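Category: Manuals > Care and Storage > Section 5
Last updated: January
2 comments | 15 shares

5. Cleaning, Drying and Storing Your Brushes

This section applies to all natural-hair and mixed-hair brushes in the Hatness range. For synthetic brushes, follow 5.1 and 5.3 only.

5.1 Cleaning after use

1. Blot excess ink onto scrap paper. Pull the brush toward you with the handle held low.
2. Hold the tip under cool running water. Let the water run from the base of the hair to the point.
3. Press the hair gently between thumb and finger, working downward. Continue until the water runs clear.
4. For ink that has started to dry, stand the hair in a shallow dish of cool water for 15 minutes, then repeat step 3.
5. Shape the tip to a point with your fingers.

CAUTION: Do not use water above 41 °C. Heat softens the glue at the base of the hair and can cause shedding.

CAUTION: Do not use dish soap, alcohol or solvent cleaners. If the hair stays stiff after step 4, use one drop of Kellen brush wash and rinse twice.

NOTE: Gray staining near the base of white goat hair is normal and does not affect performance.

5.2 Drying

1. Wipe the handle and ferrule with a dry cloth.
2. Hang the brush by its loop with the hair pointing down. Water left in the base of the hair will otherwise run back into the handle.
3. Leave a gap between brushes so that the tips do not touch.
4. Allow a full day for small brushes and around two days for large ones.

If no hanger is available, lay the brush flat on a folded towel with the tip past the edge of the towel. Turn it once after a few hours.

CAUTION: Never stand a damp brush upright in a jar. Keep drying brushes away from radiators, hair dryers and direct sun.

5.3 Storage

1. Check that the base of the hair is fully dry. Pinch it with a paper tissue; the tissue should show no mark.
2. For daily use, leave the brush hanging.
3. For storage longer than a month, roll the brushes in a Coste bamboo mat and tie it loosely.
4. Add a cedar chip to the roll if moths are present in the house.

Do not refit the plastic cap supplied with a new brush. It is a shipping cap only and will bend the outer hairs once the starch has been washed out.

5.4 Loops and handles

Inspect the hanging loop every few months. Replace it if the cord is frayed.

1. Cut the old cord close to the handle and remove it with tweezers.
2. Thread 5 inches of waxed cord through the hole in the end of the handle.
3. Tie a double overhand knot and trim the ends.

For handles with no hole, order the Bridden screw-in loop. Do not drill lacquered handles.

Go on to Section 6 for ink stone care.
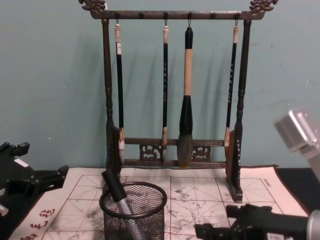 Fig. 5-1. Brushes hung on a wooden rack.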